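Ticket 2000-94 -- Halliday / impression
Objet : décalage du rouleau kraft sur traceur, coupe de travers en fin de tirage
Ouvert par : Leonora Gatchalian
Assigné à : Tamás Boros
Priorité : normale
État : en attente de retour utilisateur

Ouverture, 4 juin 2018
Le traceur de l'atelier Orkstead dévie le papier kraft vers la droite à partir du deuxième mètre. Écart mesuré en bout de tirage : 13 mm. Le papier blanc standard passe sans défaut. Message affiché : « Support mal aligné », acquittable, puis il revient. Pilote Promness réinstallé, aucun changement.

T. Boros
Merci de préciser :
- largeur déclarée dans le profil support
- mode d'avance (continu ou par pas)
- état des galets presseurs
- version du micrologiciel

L. Gatchalian
Largeur déclarée conforme à l'étiquette du rouleau. Avance en continu. Galets nettoyés à l'alcool isopropylique. Micrologiciel 12, celui livré avec la machine.

T. Boros
Le micrologiciel 12 applique au kraft la tension du profil « papier couché ». Valeur trop élevée pour un support lisse non couché : le rouleau glisse sur l'axe et la dérive s'accumule. Procédure :
1. Menu Support > Profils > Dupliquer « papier couché ».
2. Renommer le profil, ramener la tension à la valeur minimale.
3. Désactiver la correction automatique du biais.
4. Recharger le rouleau, bord droit contre la butée, flasques serrés à la main.
5. Tirer la mire de trois mètres et mesurer aux deux extrémités.

L. Gatchalian
Fait. L'écart passe à 4 mm. Le message n'apparaît plus. La coupe reste de travers.

R. Espiritu (niveau 2)
Je reprends la partie coupe. Le défaut restant vient probablement du chariot de lame. Vérifier le jeu latéral : chariot en position de repos, machine hors tension. Au-delà d'un demi-millimètre, remplacer le patin (référence au catalogue Hudatura, chapitre consommables). Ne pas graisser le rail.

L. Gatchalian
Jeu constaté, presque un millimètre. Patin commandé par Milagros Sison.

R. Espiritu
Bien reçu. En attendant, désactiver la coupe automatique et couper à la règle. Après montage, refaire la mire et joindre les deux mesures -- sans elles je ne peux pas clôturer. Le correctif de tension est prévu dans la version d'août, le profil dupliqué pourra alors être supprimé.

Pièce jointe (1)

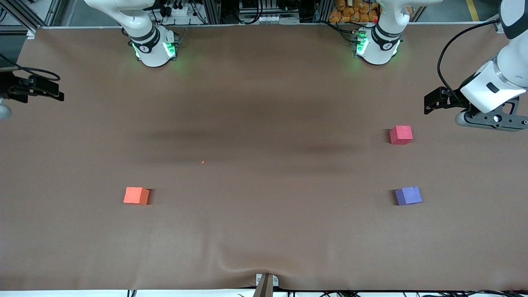 Papier kraft lisse posé sur plateau, avec trois cubes en mousse.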